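Bistier Help > Mondari bags > Set-up and use > Section 2: Packing bottles

2. PACKING BOTTLES IN THE MONDARI BAG

Read section 1 first if the bag is new. It needs airing for 24 hours, flat, handles out. Then come back.

This section is for upright bottles: drinks, oil, squash, washing-up liquid, anything with a pump top. Tins and boxes are section 3. Glass is section 4, please don't use this one for glass.

Limit for the bag is 3000 g. Bag plus contents, not contents only. Kitchen scales will do, or bathroom scales if you weigh yourself holding it and take yourself off.

2.1 Before you start

1. Clear a bit of table. Waist height is best. Not the floor.
2. Wipe the table. Canvas picks up everything.
3. Shake the bag out over the sink or out of the back door. Old receipts, onion skin etc.
4. Check both handles where they're stitched on. Pull each one. If a thread gives, stop, and use another bag.
5. Put every bottle out where you can see it. Tighten every cap. All of them, new ones as well.
6. Lock pump tops. On most you push down and twist. Some have a clip under the nozzle instead, and if the clip's gone a turn of tape does the job.

CAUTION: a pump that won't lock goes in last and comes out first. Stand it at the side, nozzle away from the food.

2.2 Standing the bag up

1. Set it down away from the edge, towards the back of the table.
2. Open the mouth right out with both hands. Push the bottom corners down from inside with your knuckles.
3. Fold handles outwards, one over the front, one over the back. Both to the front is fine if you're right up against a wall.
4. Let go. It'll sag. Expected. The first two bottles hold it up.

Note: some people put a sheet of card in the base. Helps when the bag is half full, makes no odds when it's packed. If you do, cut it 2 cm short each way or the corners wear through.

2.3 Mixed bottles

Different shapes, different heights. The awkward one, so take it slow.

1. Heaviest first, in the middle.
2. Tall ones next, against the sides. Pump bottle on one side, tall drinks bottle on the other is a good place to begin.
3. Short squat ones fill in between.
4. One bottle at a time. Hold it near the top, lower it straight, feel it touch the bottom before letting go.
5. If the bag starts leaning, stop and move something across. Don't prop it.

The pump bottle is on the left with its nozzle pointing left, orange containers further in, and the water with the blue cap over on the right.
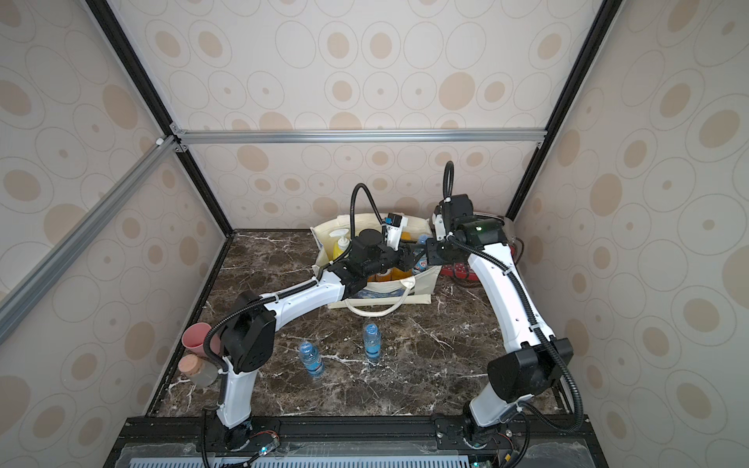 Tímea Hegyi: I'd swap steps 1 and 2 here. With the heavy one in the middle and nothing at the sides my bag folds in on itself every time and I end up holding the canvas with my elbow. Two tall ones at the ends first, then the middle. Also could you say something about soap next to bread, as it got me last August and the whole loaf tasted of lemon.

Reply from Bistier: Fair point, both ways work. If your bag is an older, softer one go with Tímea's order. Soap and bread, see 2.5.

2.4 Matching bottles

Easier. Same height, same width, so they make a block and the block keeps the bag square.

1. Back row first. Left, then right.
2. Slide them together till they touch. No gap down the middle.
3. Front row the same, tight up against the back row.
4. Labels facing you if you want to read them. Otherwise doesn't matter, but caps do: all up, all tight.
5. Press the front of the bag in lightly with a flat hand. Nothing should rock.
6. Pull the front handle clear so that it hangs outside. If it's trapped between bottles you'll only find out when you lift.

Four full bottles of the bigger sort can put you over the limit by themselves. Weigh it. Then split into a second bag if needed, two and two, not three and one.

Yellow bottles in two rows, caps up, and the handle out over the front:

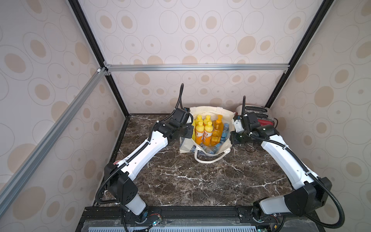
Eduardo Leitão
Packing and Returns Lead, Bistier Jerside

I've packed more of these than I'd like to think about, so a few bits from me before the rest of the steps. Rows beat a ring. People put bottles round the edge in a circle and leave a hole in the centre, then the hole gets filled with a lettuce, and well. You know. Also do not lay one bottle flat across the tops of the others. It looks tidy on the table. On the stairs it rolls to one end and takes the bag with it.

And leave some canvas above the caps if you can. If the bottles stick up past the rim the handles press on them and you can't get a proper grip.

2.5 Keep apart

- Cleaning stuff and food. Separate bags. If you've only got the one, cleaning bottles go in a tied plastic bag first and then at the side.
- Bread, same bag as soap: no. Even sealed.
- Cold bottles and anything in paper. The paper goes soft and tears.
- Bottles that have been opened already. Carry these by hand if it's a short way.

2.6 Lifting

1. Bring both handles up together. Check they're the same lenght in your hand, if not something is caught.
2. Lift a few inches. Hold it there. Listen for a slosh or a clunk.
3. Put it down and fix whatever moved.
4. Lift again and go.

CAUTION: both handles, every time. One handle tips the bag and the stitching takes all the weight.

Shoulder carrying is OK up to half the limit. Over that carry low, by your side, and change hands.

2.7 Unpacking

Front row out first, then back. Don't tip the bag to get at the last ones, reach in. Turn it inside out after and feel along the bottom seam for damp. If there is any, leave it open to dry overnight before it gets folded, otherwise it smells and the smell doesnt shift.

Washing instructions are on page 16. Bag bought before 1st February: follow the tag sewn inside, the canvas was changed and the old sort shrinks more.

Loose handle, split seam, bring it to the Jerside desk with the tag still on and ask for Celeste Barreto.

Next: Section 3, Tins and boxes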